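Liste de contrôle – Sources d'inflammation et stockage des produits
Site de Wernesbridge, bâtiment Doteo, niveau 4
Contrôle de juillet – Rédaction : Valdis Grigaitė

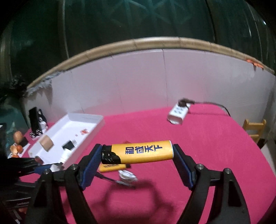
Le présent contrôle porte sur les locaux d'activités, la réserve et le dégagement commun du niveau 4. Il est réalisé avant la remise des clés aux associations occupantes et ne remplace pas la vérification périodique des installations électriques. Sont considérés comme sources d'inflammation les bougies, les réchauds, les allumettes et les briquets jetables, y compris les modèles courants à corps jaune et tête noire, qui ne doivent pas rester sur une table nappée de tissu. Les observations sont à lever par l'occupant désigné.

1. Briquets et allumettes rangés en boîte métallique fermée
Non conforme. Boîte présente dans la réserve, couvercle manquant. À remplacer.

2. Textiles d'ameublement et nappes : classement au feu justifié
Partiel. Procès-verbal fourni pour les rideaux. Aucun document pour les nappes.

3. Extincteurs accessibles et signalés
Conforme. L'appareil de la salle 123 a été dégagé pendant la visite.

4. Dégagement libre sur toute sa largeur
Non conforme. Chaises empilées devant la porte de la salle Urska. Observation déjà portée au contrôle précédent.

5. Aérosols et solvants tenus à l'écart des radiateurs
Conforme.

6. Consigne d'évacuation affichée et à jour
Partiel. Le numéro du poste de garde est l'ancien. Afficher le poste 21.

7. Registre de sécurité
Conforme. Visa de la société Hughes porté en page 5.

Délai de levée des points 1 et 4 : avant la réouverture des salles. Les justificatifs relatifs au point 2 sont à adresser à Cillian Egan, service des bâtiments.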